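Search this blog
Search for:

Tuesday, August 7, 2018

Two weeks with the Taltik hand grippers now, and I'm still not sold. The sales page says the marker cubes give you position "good enough for any household task". I'd like to meet the household.

My old Levov pair cost 900 for the set and had one fault, a sloppy trigger. The Taltik trigger is better, I'll give them that. But the fingers come in different shapes, and swapping them means 2 tiny screws and a lot of swearing. Soft things are where I expected trouble, so soft things are what we've been picking at.
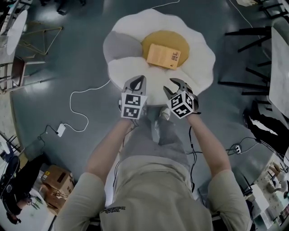
Do you need a marker cube on each hand? If you want to know where both hands are, yes, and each cube has to stay in view of a camera, so turning your wrist too far can still lose you the track.

I did 200 pinches with each pair. Taltik dropped out on 13 of them, mostly when I rolled the wrist inwards. Levov was worse, but it's also years older — hardly a fair fight, and Taltik's own comparison chart uses the same one.

The cable still annoys me. The Memel controller is meant to fix that in March, so I'll wait and see before paying for it.

We use cookies to improve your visit. Accept / Read more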